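Fagundes Tombridge 2 Folding Roof Rack Tray: Review

Most people who buy a roof tray use it a handful of times a year and then leave it up there for the rest of it, whistling. The Tombridge 2 from Fagundes is meant for those people. It folds in the middle, comes off the crossbars without tools, and goes in the cargo area or on a garage shelf until the next trip. The first Tombridge had the same idea and a bad set of clamps. The new one has different clamps, and they are the main reason to look at it again.

I ran it on a midsize wagon with factory crossbars from spring into August. The car had the tray on it for two long trips and a lot of runs to the dump and the lumber yard.

What you get

The tray ships in one flat carton with four clamps, a front fairing, a bag of rubber strips and a printed sheet of instructions. It costs $390. The fairing used to be sold separately and is now included. Locks are still extra, and the clamps will take either the Fagundes lock cores or the ones from the older tray, so anyone upgrading can keep their keys.

Fitting

The instructions are drawings only. They are clear except for step 7, where the rear clamps are shown upside down. If you follow the drawing, the lever will hit the side rail and won't close. Turn the clamp over and it closes fine. I called the dealer about this and was told a corrected sheet is on its way.

The first fitting took most of a morning, much of it spent cutting the rubber strips to length. After that it goes on quickly. One person can do it on a wagon. On anything taller you will want a second person or a stepladder, as the tray is awkward to hold by one end and the hinge wants to open while you lift. A strap comes with it to keep the two halves together. Use the strap.

The clamps adjust for square and oval bars. They will not fit the very wide flush bars that come on some newer crossovers, so measure before ordering. Fagundes puts the limits on the side of the carton but not on the product page, and I think that should be the other way around.

On the road

With the fairing on, the empty tray is quiet up to normal highway speed. Past that there is a low hum which you can cover with the radio. Without the fairing it is loud enough that I went back and put it on. A crosswind brings out a second noise at the hinge, more of a tick, and a strip of the leftover rubber pushed into the gap cured most of it.

Fuel economy dropped, as it does with anything on the roof. I saw a loss of some 2 miles per gallon on the highway with the tray loaded and less than that with it empty.

Loaded with camping bags and a cooler, the tray stayed where it was put. I checked the clamps at each fuel stop on the first trip and never had to tighten one. The old model needed a half turn every time.

Compared with the Rumivberg

The obvious alternative is the Rumivberg fixed basket. It is stiffer, it carries more, and the side rails are taller, so you can stack bags without thinking much about it. It also stays on the car, in practice, because removing it takes a socket set and a helper. If you carry gear every weekend, buy the Rumivberg. If your car lives in a low garage or goes through an automatic wash, the Tombridge makes more sense.

Complaints

The black finish scratches easily where the two halves meet. Mine had bare spots by the end of the first month. The tie-down points are too close together at the front. The levers are stiff in cold mornings and hard on the fingers.

Verdict

A good seasonal tray with much better clamps than before. The price is fair now that the fairing is in the box. I bought mine at the Drurkbridge store, which had it in stock and let me try a clamp against my bars before paying. I'm keeping it.

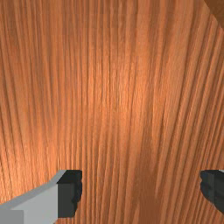
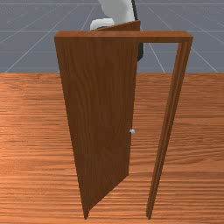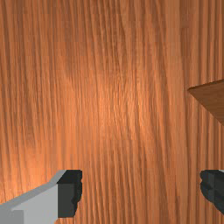 Wood grain in all three; the door is in the middle one.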